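Minutes of the preparation meeting for the November open day
Held at the Clerkaton site, training room, 9/25/18

Present: Siiri Lindqvist (chair), Kaj Stougaard, Catríona Fitzgerald, Halvard Westerberg
Apologies: Raili Koskela
Minutes: Catríona Fitzgerald

1. Minutes of the previous meeting

Accepted with one correction. Under item 4, "Homosham" should read "Hyvönen". The floor plan came from Hyvönen, and Homosham has not yet sent one.

2. Matters arising

The second extension lead has been tested and labelled. The loan agreement with Tundier for the display screens is signed. Halvard has the copy.

Kaj reported that the spare gripper fingers have arrived but have not been fitted. They will stay in the cupboard until the present pair shows wear.

3. Visitor numbers

Catríona gave the current position. There are 106 registrations, of which 70 are for the morning. The chair noted that the viewing area beside the demonstration cell was full at last year's event with fewer people in it. It was agreed to run visitors through in groups and to hold the later arrivals in the front hall, where the Tundier screens will show the wrist camera feed.

Halvard asked that registration be closed now. Not agreed. It will stay open for the afternoon only.

4. Safety

The barrier will stand one metre further out than last year. Kaj will check that the emergency stop can be reached from the operator's chair and from the barrier gate. The gate switch was replaced in the summer and has been tested since, but the test sheet could not be found during the meeting. Halvard to locate it or repeat the test.

No visitor will handle the arm. Catríona asked whether schools could be offered the hand controller under supervision. The chair said this had been refused by the insurer and would not be raised again this year.

Food from the cell is not to be eaten. A notice is needed at the barrier and at the table in the hall – last year's was too small to read from the second row.

5. Demonstration programme

Three tasks are planned: sorting, folding and sandwich assembly. Sorting and folding are unchanged. Most of the discussion concerned sandwich assembly.

Kaj described the set-up. The ingredients stand in or beside a metal tray, and the sliders are kept within reach of the gripper. Placing soft food is the part most likely to go wrong, and he would prefer a slower approach speed than the one used for sorting. Halvard objected that a slow run would not fit the group timetable. Each slot is 7 minutes, including the introduction. After discussion it was agreed that the introduction be shortened and the speed be left to Kaj.

The chair asked that the tray be laid out in the same way for every group, so that the spoken commentary need not change. Catríona will write the commentary and Raili will be asked to check the technical terms.

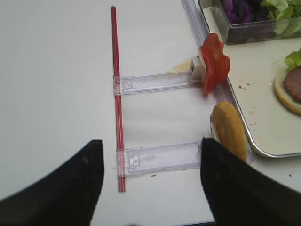 Question from Catríona: how many failed attempts do we allow before the operator steps in?

Answer from Kaj: three. After the third, the operator stops the arm, resets the table by hand and starts the task again from the beginning.

The chair asked that this be added to the operator sheet. Agreed.

6. Consumables

Bread and vegetables to be bought the afternoon before and kept in the training room fridge. Halvard noted that the fridge is also used for staff lunches and asked for one shelf to be cleared. Catríona will put up a note.

7. Actions

Kaj Stougaard – emergency stop check, operator sheet, approach speed for sandwich assembly
Halvard Westerberg – gate switch test sheet, barrier position
Catríona Fitzgerald – group timetable, commentary, notices, fridge shelf
Raili Koskela – review of commentary
Siiri Lindqvist – reminder to Homosham about the floor plan

8. Any other business

Halvard asked whether the name badges could be reused. They can, if the old inserts are removed. Catríona has the box.

The next meeting will be held in the same room once the floor plan has been received. Siiri will circulate the time.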